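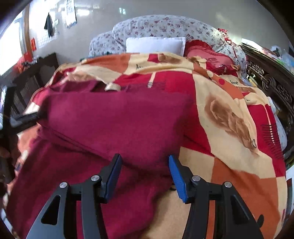
Comoris Patchwork Fleece Blanket, large size: review after one winter and most of another

I bought this blanket in April, when the stores were clearing out their cold weather bedding, and it has been on the bed in our spare room in Prutitstead since then, apart from the hottest part of the summer. I sleep in that room about half the time because I work early shifts. It also gets used as a folding surface on laundry days, so it sees more wear than a guest blanket would.

Size and weight

The large covers our bed with enough left over to hang down both sides. It stays put at the foot without tucking, and at the pillow end I turn the top over once. The fleece is thick. With a sheet under it I don't need anything else until the heat goes off at night, and then I add a thin quilt. If you run hot, buy the lighter version.

It is heavier than it looks when it comes out of the dryer, and folding it alone is awkward. I fold it on the floor.

The print

The pattern is a patchwork print, meaning it is one piece of fleece and the blocks are printed on it. There are no seams between them. The product page was not very clear about this and a few buyers seem to have expected a pieced blanket. The colors are cream, red, burnt orange and brown, with some lettering and roses mixed in. The red is a true crimson. On my screen it looked closer to brick, so keep that in mind if you are matching curtains.

The busy print hides small marks well. Coffee on an orange block is hard to find a day later. Coffee on a cream block is not.

Lint

This was my main worry. I have a maroon fleece top from Gronenwood that goes in the same wash, and I usually fold it on the bed right on top of the blanket.

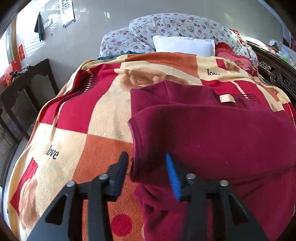 Dark fleece shows everything, and the top does pick up tiny pale specks. I can't say how much of that comes from the blanket and how much from towels, because I am not strict about sorting. A lint roller takes care of it. For the first few washes I would keep the blanket away from anything dark, and I'd clean the dryer screen halfway through the cycle. Mine was full both times I checked.

Going the other way, nothing dark has bled onto the cream areas. I wash on cold with a small amount of detergent and no softener. Softener made an older fleece of mine feel greasy, so I gave it up years ago.

Wear

The surface has flattened a little in the middle, where people sit down to put their shoes on. The rest still feels close to new. The edges have held, with no loose threads so far. I have not seen any fading, but the room faces north and gets little sun.

It does build up static in dry weather. Pulling a sweater across it in December gives a small shock now and then. A humidifier helped some.

Compared with the Mac Giolla throw

We had a Mac Giolla fleece throw before this one and still keep it on the couch. The Mac Giolla is softer against the skin and dries faster. It is also thinner and narrower, and it started to pill in its first winter. For a couch I would buy the Mac Giolla again. For a bed I prefer the Comoris.

Buying it

The listing had over 3000 ratings when I ordered. I read a couple of pages of the low ones, and most were about the color or about shipping. I paid $43 on clearance. The package came squashed flat, and the blanket had hard creases that took one wash and a low dry to come out. There was a slight factory smell too, gone after the same wash.

Good: warm, thick, big enough for a large bed, print hides stains outside the cream parts, edges well finished.

Not so good: static, bulky to fold and store, colors a bit stronger than shown online.

I'd buy it again at the clearance price. At full price I would look at a couple of others first.

Posted December 27, 2025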